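Simulated demos for a book-to-organizer task: how much variation, and which camera do I trust?
Posted by Pattinasarany, 28 September 2025

I'm collecting teleoperated examples in simulation for an imitation policy. The task is to put a book or binder into a compartment of a desk organizer. Two organizers and two mugs are also on the table; the mugs are distractors. 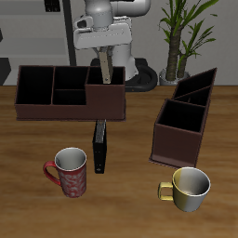
I record the arm's joint positions, the gripper state, a fixed camera and a wrist camera at 10 Hz. The layout is randomized by 4 cm in x and y at each reset. After training, the policy reaches the correct compartment but releases early in nearly half of the rollouts. My questions are whether the spread is too small, and whether the fixed view is any use once the arm is down among the dividers.

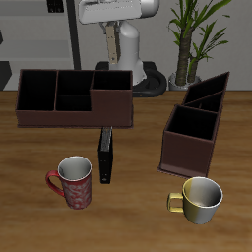 Episodes last 11 or 12 seconds. The success check reads the final object pose only. I would like to settle this before the next batch in October.

Berkthorpe

Early release is usually a labeling problem. Check these before you collect anything else.

1. Look for pauses. If you hesitate before opening the gripper, the data has many near-identical observations with the command "closed" and one with "open". Trim them.

2. Play back the wrist stream alone and stop it just before release. If you can't tell from that view whether the book is inside the compartment, the policy can't either.
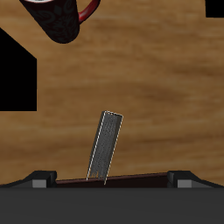 3. Log the commanded gripper width as well as the measured one. With an object in the jaws the two differ, and the difference is your only contact signal if you have no force reading.

4. Change the success check. Final pose passes an episode where the book was dropped in from too high, and the policy then learns the drop.

On the spread: 4 cm is small. Add yaw on both organizers first.

Soda

more demos. fixed it for me

Vakitico

I'd keep both cameras. The fixed one gives you the compartment layout and the wrist one gives you the last part of the approach. Drop out the fixed view at random in training so the policy doesn't lean on it.

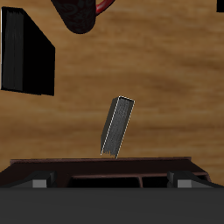 Wrist view, gray book upright at the gripper

Also store the simulator state at every step. You can re-render the same episodes later with different textures and lighting without driving the arm again. Check that your timestamps come from simulator time and not wall clock; mine were off by a frame or two whenever rendering was slow.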